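About Endmont

Small software company. We write the part that sits between a camera and a motor – perception, planning, control, plus the tooling that keeps all three honest with each other. No hardware of our own.

Started by Satish Pandey and Doaa Ghoneim out of a shared office on Dabbas Street. Satish had a grasp planner, Doaa had a simulator that nobody else could get to compile. First release went out in April, two customers, one of them still with us.

What we make

Stornell – the motion planner. Two arms or one, mobile base or fixed. Takes a goal, a scene and a time budget, gives back a path or a clear reason why not. Default budget is 70 ms per arm. You can raise it.

Prundden – scene tooling. Build a room, fill it, shuffle it, replay it. Every run gets logged with the seed so a bad plan on someone else's machine is a bad plan on yours too.

Perception kit – still in beta. Object poses from one or two cameras. Small glossy things are hard, clear glass is harder. We're working on it and the release notes say where it stands.

How we work

Simulation first. Each planner change runs against 514 household scenes overnight and the report is on the wall screen by morning. A change that drops the pass rate doesn't merge, doesn't matter who wrote it. (Satish has been blocked more then anyone.)

Counter scenes are the ones we care most about right now. Long surface, mixed heights, a cup near the edge, both arms reaching in from the same side. Most of our collision bugs come from there, and so does most of the work on wrist angles. 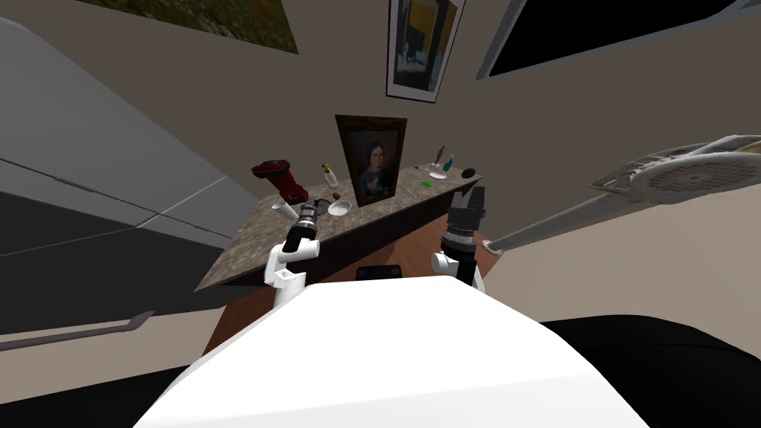

Working with us

Send a robot model and a short note on what it should do. We'll load it in Prundden and send back a first set of runs. Pilots are 78 days, fixed price, source for the integration layer included.

Hiring: one controls engineer, one tools person. C++ or Python, ideally both. No cover letter needed, a link to somthing you built is fine.

Page updated 2020-07-04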